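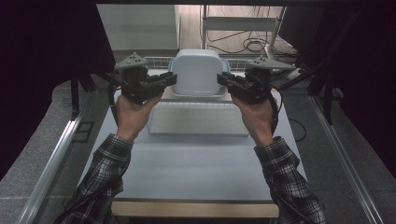

April, kurz nach 16 Uhr, Hinterraum der Werkstatt Wulik. Kaffee kalt, Laune gut. Das Projekt heißt Cloltano und ist ein Eigenbau: Greifer für die Hand, immer paarweise, gedruckt, verschraubt, wieder aufgeschraubt. Mit ihnen wird vorgemacht, was ein Roboterarm später allein können soll. Dosen ins Regal, Dosen raus. Küchenkram eben.

Vierte Version inzwischen. Die erste brach am Zahnrad, die zweite klemmte, über die dritte redet man hier nicht so gern.
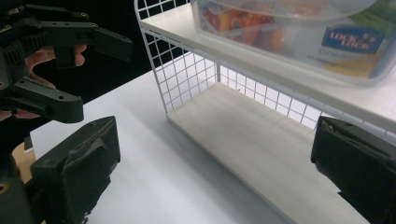 Gedruckt wird nachts, ein Satz Backen braucht fast 10 Stunden. Material bisher: 300 Euro, Fehldrucke mitgerechnet. Am meisten Ärger machen die Beläge an den Fingern. Zu glatt, und der Deckel rutscht weg. Zu weich, und nach ein par Tagen hängt alles in Fetzen. Gummi aus dem Fahrradladen, Moosgummi, alles probiert.

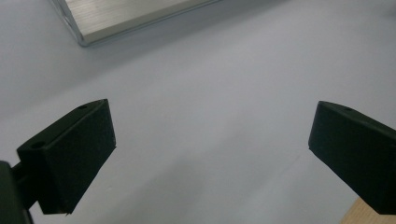 Sevim Çetinkaya

Dann die Software, Rerkton, auch selbst geschrieben. Läuft meistens. Heute erst beim zweiten Start, irgendwas mit der Uhrzeit der Aufnahmen. Theodorakopoulos flucht leise und steckt ein Kabel um, danach gehts.

Nächster Schritt: Federn tauschen, Schrauben sichern. Und der Arm selbst? Liegt noch in Kisten, vielleicht im Sommer.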